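Open Day at the Filtano Field Station

I had been meaning to get to the Filtano open day for years, and in May I finally made it, with a notebook, a bag of sandwiches and two of my eighth grade students' parents in the back seat. If you teach life science anywhere within driving distance, go!

The station sits at the end of a gravel road above Sokell Creek. Doors open at 9, and by half past the parking field was nearly full. Janaína Godoy runs the teacher program, and she started us off at the stream tables, where we sorted leaf litter into white trays and looked for caddisfly larvae. I have taught food webs for 14 years from a poster. Watching a larva haul its little case of sand grains across a tray beats the poster by a mile (and the kids at the next table were shrieking, in a good way).

After that came the seed room. They keep 2,000 packets of native plant seed in there, in drawers labeled by watershed, and you can borrow a set for a semester. The lesson that goes with it asks students to work out how each seed travels before they are told anything about the plant. We tried it with fans, wool socks and a tub of water. My group argued for a good ten minutes over one hooked seed and I loved every bit of it.

Lunch was outside, windy. Then Wanpen Prasertsri led the pond walk, which was capped at 25 people, so sign up as soon as you arrive. She had us stand still and write down every sound before anyone touched a net. I've already stolen that one for my own classes. She also passed around the Ekar notebooks, which are the station's student journals, with wide margins for sketches and a page at the back for questions that didn't get answered.

A few practical things. Bring boots, the loaner pairs run small. The lesson packets are free but they do run out, and the owl pellet one was gone by 2. There is no phone signal past the bridge. I stayed the night nearby and drove home in the morning, still picking burrs off my socks. 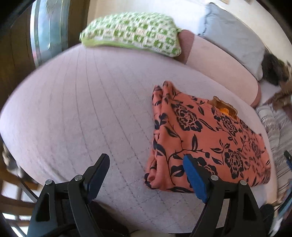

The quilted coverlet on the bed, a pale lavender-pink.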